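Right hand closes without command after restart of two-hand unit

Mafalda Cordeiro
Posted 2023-10-24

Our training center operates a robot with two fingered hands above a fixed table. On four occasions the right hand has closed fully a few seconds after a restart, before any command was sent. The left hand has not done so. The most recent event pinched the glove of a technician who was removing a part from the palm. There was no injury, but the unit has been withdrawn from instruction.

The supplier, Galang, advised us to repeat the finger calibration. We did so, and the closing recurred the next morning. The log contains only the entry "position reference lost, joint 3".

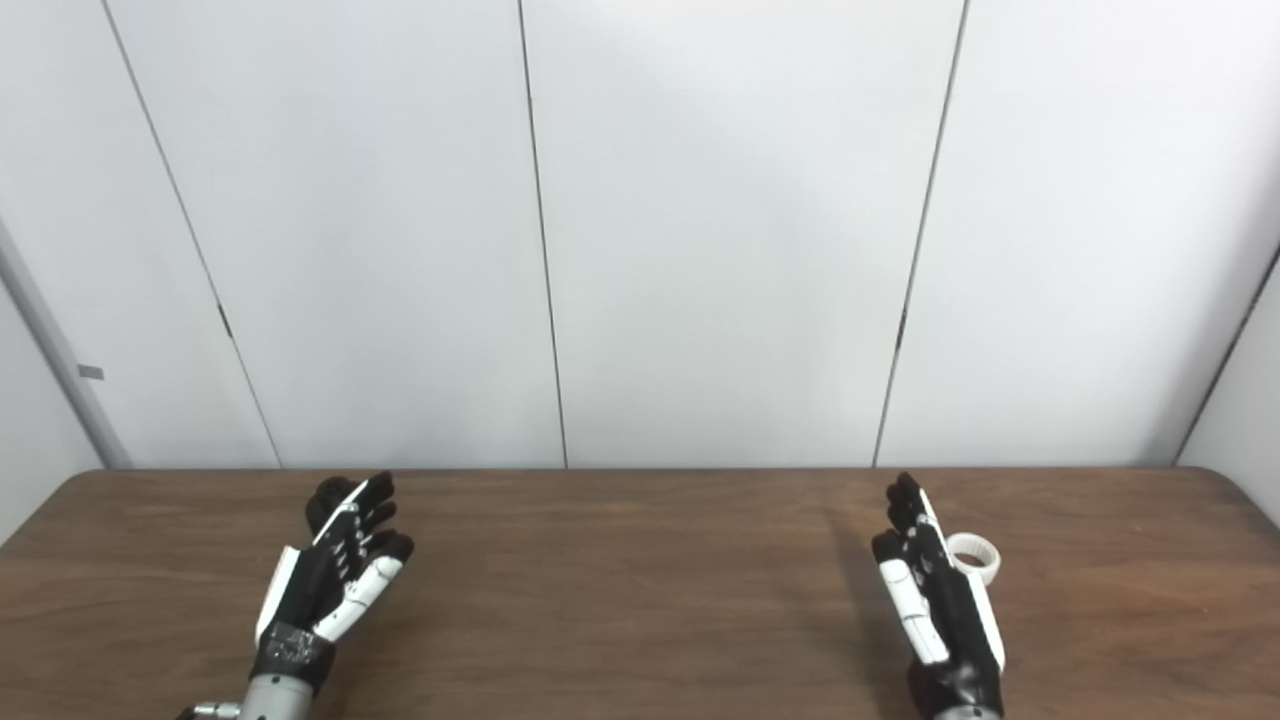
Both hands run the same software version and share one power supply. The emergency stop was tested in February and passed. I would be grateful for advice on two points: whether this is likely to be a sensor fault or a settings fault, and whether the unit may be used with the right hand disabled in software.

Adstead Workshop Desk

Please do not rely on disabling the hand in software. If the controller loses its position reference, it may drive the finger to the wrong place before the disable setting is read. Disconnect motor power to the right hand at the connector, tag it, and record the change.

With regard to the cause, we saw the same log entry on a hand whose cable had worn inside the wrist. Calibration held until the wrist was turned through roughly 50 degrees — then the reference was lost again. Move the wrist slowly by hand with motor power off and watch the joint reading. A sudden jump suggests the cable. If the reading remains steady, save the settings from both hands and compare them, in particular the homing direction and the current limit.

clovton_tech

Had this too. Swapped the cable, fine ever since. Check your firmware.

Flastadent Support Forum Member

The previous reply does not state which cable was replaced. On our units there are two, and only the thinner one carries the position signal. I would also ask Galang for a written procedure for starting the unit with motor power held off until all joints report a valid position.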